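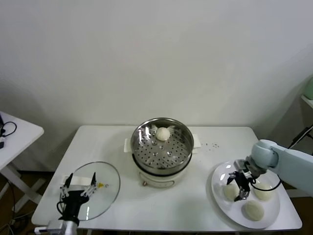 Wie lange kommt man ohne Küche aus?

Bei uns waren es 21 Tage, und geplant waren 13. Mit einer Steckdose, die nicht zum Küchenstromkreis gehört, und einem Tisch im Nebenzimmer geht es ganz gut. Schwieriger als das Kochen ist das Abwaschen.

Ich schreibe das auf, solange ich es noch weiß. Als wir im Frühjahr gesucht haben, fand ich viele Seiten über Fronten und Griffe und sehr wenig darüber, wie man in der Zwischenzeit wohnt.

Die alte Küche war beim Einzug schon drin. Unter der Spüle war die Rückwand aufgequollen, zwei Schubladen liefen nicht mehr, und der Herd hatte nur noch drei Platten, auf die man sich verlassen konnte. Wir haben uns zwei Angebote machen lassen und Bondero genommen, vor allem wegen des Aufmaßes. Der Monteur hat damals gleich gesehen, dass die Wand hinter dem Herd schief ist, und es in den Plan geschrieben. Beim anderen Angebot stand davon nichts.

Im Juli kam der Container. Das Ausräumen hat länger gedauert als der Abriss. Wir haben die Sachen nach Räumen verteilt: Töpfe ins Schlafzimmer, Vorräte in den Flur, Gläser in Kisten auf den Schrank. Das würde ich so nicht wieder machen. Besser ist eine einzige Kiste mit allem, was man täglich braucht, und der Rest kommt in den Keller, beschriftet. Ich habe an einem Abend drei Zimmer nach dem Dosenöffner abgesucht.

Gekocht haben wir mit einer einzelnen Induktionsplatte, einem Wasserkocher und einem elektrischen Dampfgarer. Die Platte und der Wasserkocher zusammen haben in der ersten Woche zweimal die Sicherung ausgelöst, danach liefen sie nacheinander. Gedämpft haben wir Kartoffeln, Möhren, Brokkoli, fertige Hefeklöße und gefüllte Brötchen aus der Tiefkühltruhe. Für Soßen war die Platte da. Nudeln gab es selten, das Abgießen über dem Waschbecken im Bad ist eine Zumutung.
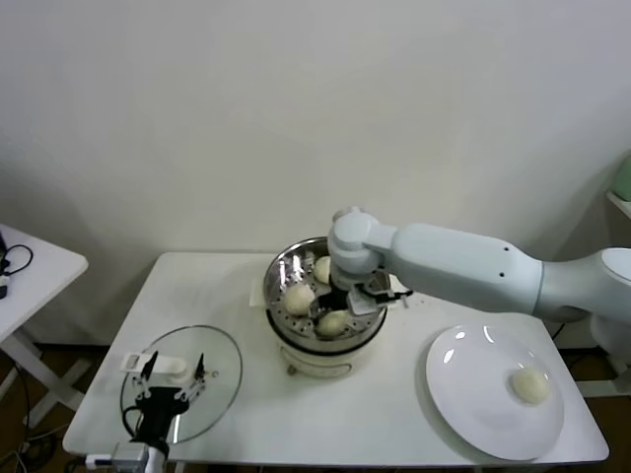 Wohin mit dem Abwasch, wenn die Spüle weg ist?

In die Badewanne, mit zwei Schüsseln und einer rutschfesten Matte darunter. Eine Schüssel ist zum Spülen, die andere zum Klarmachen, und auf dem Wannenrand liegt ein Brett mit Handtuch zum Abtropfen. Speisereste vorher gründlich in den Müll, der Abfluss der Wanne verzeiht weniger als der in der Küche.

Nach einer Woche hatte ich Rückenschmerzen. Ein niedriger Hocker vor der Wanne hat geholfen. Pappteller haben wir gekauft und kaum benutzt, sie weichen durch, sobald etwas Flüssiges drauf ist.

Nun zur Verzögerung. Der Elektriker war pünktlich, der Installateur auch. Dann stellte sich heraus, dass unter den alten Fliesen eine zweite Lage Fliesen war, und die musste mit runter. Das waren zwei zusätzliche Tage Lärm und Staub. Wer in einem Haus aus den Sechzigern wohnt, sollte vorher an einer unauffälligen Stelle eine Fliese abnehmen lassen. Danach musste der neue Putz trocknen. Das Trocknen hat uns mehr Zeit gekostet als alles andere, und man kann dabei nur lüften und warten.

Die Arbeitsplatte kam von Wistus und lag beim ersten Liefertermin falsch zugeschnitten auf dem Wagen, der Ausschnitt fürs Becken war spiegelverkehrt. Sie haben sie ohne Diskussion wieder mitgenommen, und die neue war nach 4 Werktagen da. So lange standen die Unterschränke ohne Platte. Ich habe ein Schalbrett darübergelegt und dort wenigstens die Kaffeemaschine wieder angeschlossen.

Zum Geld: Die Küche selbst hat gekostet, was im Angebot stand. Dazu kamen über 1410 Euro für Fliesen, Putz und die zusätzliche Leitung zum Backofen. Eine Reserve hatten wir eingeplant, sie hat knapp gereicht. Der Container war extra und musste vorher bei der Gemeinde angemeldet werden, weil er auf der Straße stand.
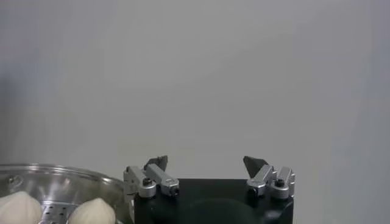 Gestrichen haben wir selbst. Beim Farbton waren wir uns lange nicht einig, am Ende wurde es ein gebrochenes Weiß, das bei Lampenlicht etwas wärmer aussieht als am Tag. Zwei Anstriche waren nötig, auf der frisch verputzten Seite vorher noch Tiefgrund. Den haben wir zuerst vergessen und an einer Ecke gemerkt, wie die Farbe fleckig wegzog. Also abschleifen, grundieren, noch mal streichen.

Was ich beim Plan anders machen würde: mehr Steckdosen. Wir haben zwei Doppeldosen über der Platte und bräuchten eine dritte neben dem Fenster. Die Schublade unter dem Kochfeld ist flacher als gedacht, dort passen nur Pfannen hinein. Mit der Spülmaschine auf Brusthöhe bin ich dagegen sehr zufrieden.

Die Induktionsplatte habe ich inzwischen verliehen, der Dampfgarer steht im Vorratsregal und wird weiter benutzt. Offen ist noch die Sockelleiste an der Fensterseite. Die ist bestellt.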